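2 min read

Why does nail polish dry hard?

I love painting my nails, and last September my little cousin Nurhan asked me a question I couldn't answer. How does the runny stuff in the bottle turn into a shiny shell? So I went and read up on it!

Nail polish is a bit like soup. There's a stretchy plastic stuff mixed into a liquid called a solvent (say SOL-vent), plus color and maybe some glitter. The solvent keeps everything runny so you can spread it with a brush.

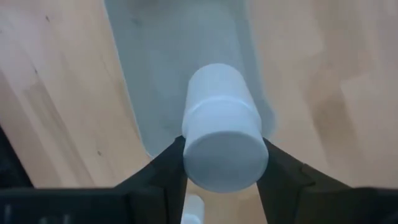
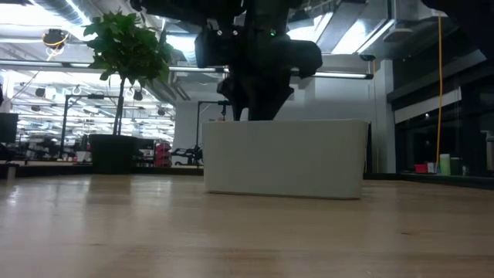
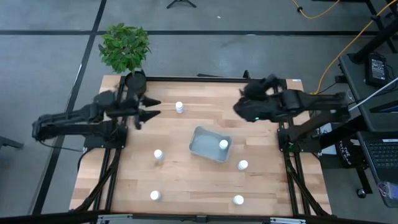

Last photo: little white bottles with round caps.

Once the polish is on your nail, the solvent floats off into the air. That's the strong smell you notice, so open a window! The plastic and the color stay behind, and they squeeze together into a thin, hard skin.

Thick coats take ages because the top dries first and traps the runny part underneath. I do 2 thin coats and wait 7 minutes in between (okay, I sometimes cheat and then I get smudges).

And remover? It's a solvent too. It makes the hard skin go soft and runny again, and you can wipe it off with a cotton ball. Ask a grown-up to help with that one.

80 shares · 2 comments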